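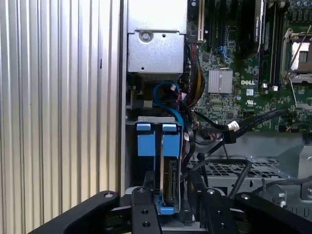
Inside the Dell, drive carrier with the blue tabs in the center, board on the right.

From: Sota Minami
Date: 29th July
To: Govow hardware list
Subject: Re: Old Dell towers, keep or strip?

Replying below to the parts I can answer. I went into the first of the towers to see what we are dealing with.

> We have been offered a batch of old office desktops by Drallex and need to
> decide whether they go on the build shelf or straight to recycling. Can
> someone open one and say what is in it? I am mostly after the following: is
> the processor still there, how are the drives mounted, and is the board
> worth keeping if the rest is scrap.

Processor first. The one I opened has an empty CPU socket. The metal retention bracket is still on it and so is the lever. I have not put a magnifier on the contacts yet, so please don't list the board as working. If the others in the batch are the same, we would have to supply a chip for each, and the parts drawer has 8 that might fit. I will check the numbers on those against the board before I promise anything.

Drives next. The carrier has two blue tabs. On the Dells I have worked on before, you squeeze the tabs toward each other and pull, and the drive comes away in the carrier. If one sticks, don't pry at it with a screwdriver. Check for a cable first. Keep every carrier, even from the machines we scrap. We sent out a bunch of towers last year with drives held in by tape — I would like not to do that again.

As for the board, it is a full-looking one. There is a row of black PCIe slots with a cream-colored expansion slot next to them, a bank of black memory slots, and a square finned heatsink in the middle. Leave that heatsink where it is. The small blue-topped capacitors along the top are worth a look on every board before anybody applies power. If you find one bulging or leaking, write "cap" on masking tape, stick it on the case and move on to the next machine.

> Also, is it true the power supplies can't be swapped? Last time we had a
> pile of Dells somebody said the plugs were wired differently and we threw
> out a working Grumel unit over it.

It depends on the model. Some older Dells did use their own wiring on a plug that looked standard, and others are plain ATX. The thick bundle in this one is yellow, black and red, which doesn't settle it. Look up the model number, compare the pinout, and only then try a different supply. Until somebody has done that, the original supply stays with its case. I have a tester here if anyone wants to borrow it.

> Last thing, storage. The back shelf is close to full and I'd rather not
> take everything if half of it is going out again.

My vote is to take the batch but strip it fast. Screws go in the small Dogar tubs, one tub per machine until it is closed up or scrapped. Carriers go in the gray bin. Boards go in anti-static bags, flat, with no stacking. We are down to 80 bags, so please order more before we start. Side panels can stand on edge behind the bench.

On money, the last scrap load brought in $230, and I don't expect this one to be much different. I wouldn't hold on to bare cases hoping for a better price.

I can do two evenings next week if someone else brings a second screwdriver set. Ticket 577 is open for the model numbers, so please add yours there and not in this thread.

Sota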